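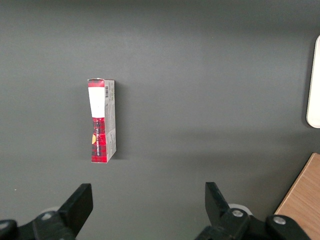

Right, I've been promising this thread since May. How I learned to like my mum's side of the family's recipes by cooking them badly. Long one, put the kettle on 🧵

---

So when my nan moved into her flat in Castley she gave me a carrier bag full of recipes. Backs of envelopes, the flap off a cereal packet, one on the inside of a birthday card to somebody called Jean. I have no idea who Jean is. Mum doesn't know either.

---

First problem: no oven temperatures. Any of them. It's "hot oven" or "slow oven" or, for the parkin, "after the bread". Nan, I haven't made any bread!! I rang her and she said well you should have.

---

Started with the shortbread as it's only got butter, sugar and flour in it and I thought how wrong can that go. Very. I melted the butter. Don't melt the butter. It came out like a roof tile and I took it into work anyway, and Babar ate two bits and said it was "good for dunking". Bless him.

---

Second go I used cold butter and rubbed it in with my fingertips until it looked like breadcrumbs, then squashed it into the tin and pricked it with a fork. 40 minutes in a low oven. SO much better. Pale, sandy, properly crumbly. I ate the corner bits standing up at the counter.

---

(Somebody will ask so: I do a bit of ground rice in with the flour now. Nan's card says "g. rice if you have it" and I'd been reading that as "good rice" for ages and wondering what on earth.)

---

Then the parkin. If you're not from up here, it's a sticky gingery oatmeal cake and you have to leave it in a tin for days before it's any good. I can't leave a cake in a tin for days. I live with people. Mine was gone by the next morning and to be fair it was quite dry, so that's on us.

---

Try again with a hidden tin (top of the wardrobe, behind the spare duvet) and oh my word. It goes soft and dark and you have to peel it off the paper. Had a slab of it with a bit of Lancashire cheese and went very quiet.

---

Tea interlude. I'm not fussy about tea, I want it strong and I want it now, but parkin wants a big mug of something with loads of milk in. I don't make the rules. Ye-seo has hers with black coffee and we've agreed to stop discussing it.

---

Meat and potato pie next. The envelope says "meat, potatoes, onion, cook till done, lid". That's the whole recipe. LID. I phoned nan again and got a twenty-minute story about the market at Cladetside and a butcher who fancied her sister, and then right at the end, while I had my coat on, "oh and you want plenty of white pepper".

---

She was right about the pepper. I'd put in what felt like a silly amount and then she came round, tasted it, and went and got the pot out of the cupboard.

---

My pastry still isn't great. It shrinks. I've had advice from everyone on this, thank you, please stop, I am resting it, I'm resting it for so long it's practically on holiday. I think my kitchen's just too warm.

---

One I'm never making again: the "economy trifle". Tinned mandarins, a jelly made with the mandarin juice, and custard powder made with half water. Nan says they liked it. Mum pulled a face behind her that I wish I could draw.

---

Anyway I've started copying everything out into a proper notebook, with the actual temperatures and how long, and who told me what. I'm leaving the spellings in. "Vinila." "Sultarnas." There's a sum down the side of the scone one, pounds, shillings and pence, and I've copied that too.

---

Robel asked if I'd type them up instead so he could have a copy and yes, I will, but not yet. I like doing it by hand at the table with the radio on. My writing's got worse as I've gone along and by the rock buns you can barely read it, so now it really does match the originals.

---

Still to do: ginger beer (scared), brawn (no), something called "Han's pudding" which seems to be mostly suet. Nan thinks it came from a neighbour. If anyone's family made a steamed pudding with suet, treacle and grated carrot, please tell me how long you steamed it, as all I've got is "till Dad's home".

---

And if you're a Jean and you had a birthday card go missing, it's got a very good lemon curd in it and you can have a jar.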